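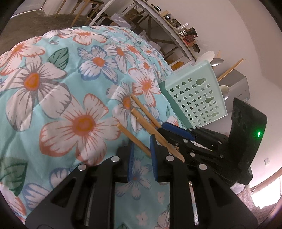
Home & Sleep Desk

Winter bedding, still. Late February and the big comforter stays on – ours is the loud floral kind, pale aqua, orange-edged blooms, no regrets.

Washing is where people go wrong. Too small a machine, mostly. The laundromat in Brandov has drums that take up to 30 pounds, and a queen size needs the room. Warm, not hot. Half the soap you think. Then dry low and slow, stop it twice, shake out the corners. Clumps hide in teh corners.

Storage next month. Cotton bag, top shelf, nothing stacked on it.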